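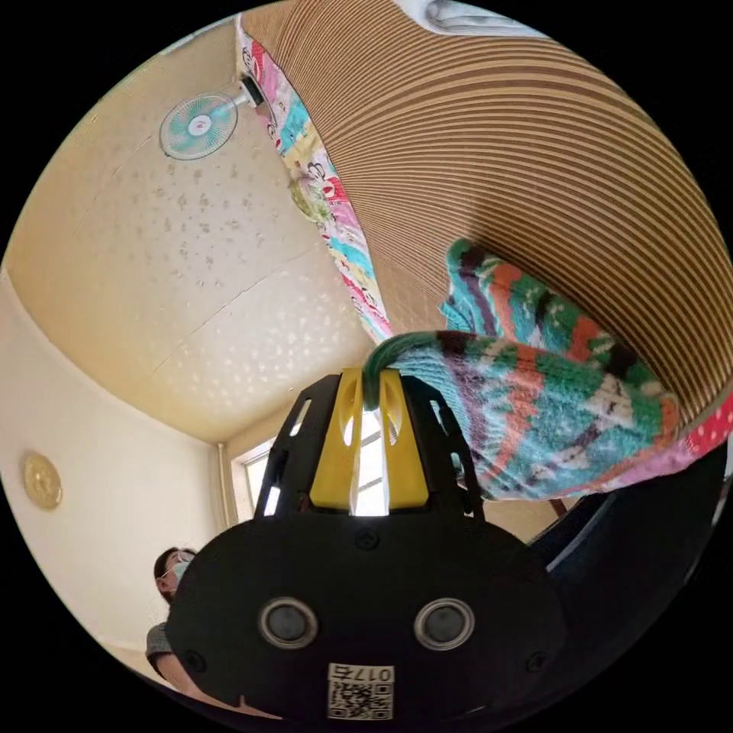 Week 4: Socks, and what to do with a pile of them

Last time we got through shirts and I promised you the drawer that everyone puts off. So tonight is socks, mostly the hand-knitted sort, because half of you brought some in after the tea break and I've had wool on the brain ever since. Please read these notes before you start the homework (Costel, I'm looking at you).

Getting them all in one place

Empty the lot out on the bed. I mean every sock in the house, including the ones down the back of the radiator and the ones still in last summer's bag. A bed is the right height, you can spread out, and you can't go to sleep until it's done. Make the bed first and lay things on top of the quilt – if you work on crumpled sheets you'll lose a sock in there, and then it'll turn up in the wash in April.

Pairing

Start with the loud ones. Patterned socks pair themselves, more or less, and you get a nice quick win before you face the plain black ones. With Fair Isle or anything stripy I go by the cuff colour first and then look down the leg. Don't fret if the bands don't line up exactly. If somebody knitted them by hand from a ball that changes colour as it goes, the two were never going to be twins, and they're still a pair!

Plain socks I sort by thickness with my eyes shut. Sounds daft, works a treat. Olaia Villanueva tried it in the last group and did her husband's whole drawer before the kettle boiled, although she did say afterwards it was a small kettle.

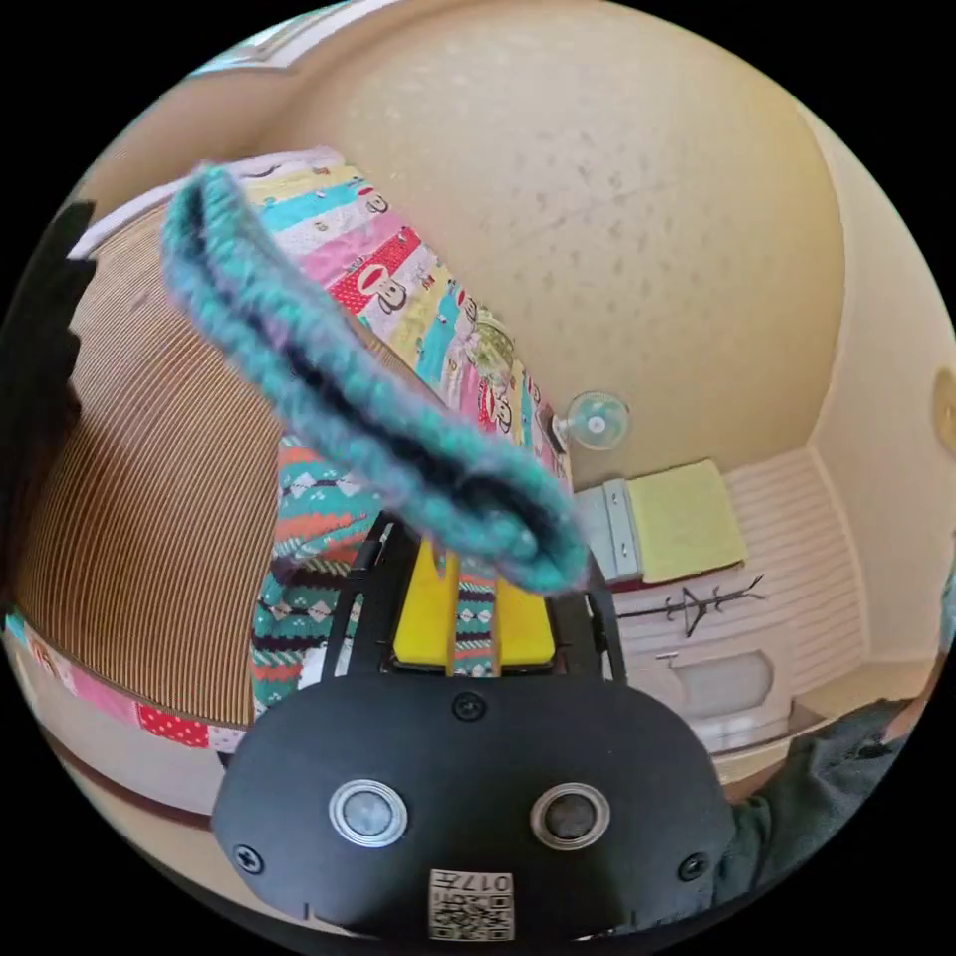

Corina Surdu

Fuzzy yarns need a bit more thought. Anything with a halo to it, mohair or brushed wool or that fluffy stuff that sheds on your trousers, will grab hold of whatever is next to it. I keep mine at one end of the bed and do them last. If you've got a busy patchwork cover like the one with the monkey faces, put the teal and turquoise things down on a plain towel, or you'll be hunting for them among the patches all evening.

Folding or rolling

We had a proper argument over this one. Kavinda rolls, I fold, and neither of us is going to budge. What I would ask is that you stop turning one cuff over the other to make a ball. It stretches the ribbing, and a hand-knit cuff that's gone slack won't hold up for love nor money. My way: lay one sock on top of the other, fold the toe up to the heel, fold the cuff down over that, and stand it in the drawer on its edge. Thick bed socks get folded once and lie flat at the back.

Odd ones

Give them a paper bag and one month. After that they become dusters, or stuffing, or you wear them odd under your boots like I do.

Homework

Do one drawer before next week and write down how many socks you started with. Up to 100 is normal for a family, so don't be embarrassed. Chaimae El Khatib holds the class record for a person living alone, with 72, and she'd like it known that most of them were presents.

Bring one sock with a hole in it next time, plus a darning needle and some wool that nearly matches. I'll bring my gran's mushroom from 1958, and you can all have a go with it.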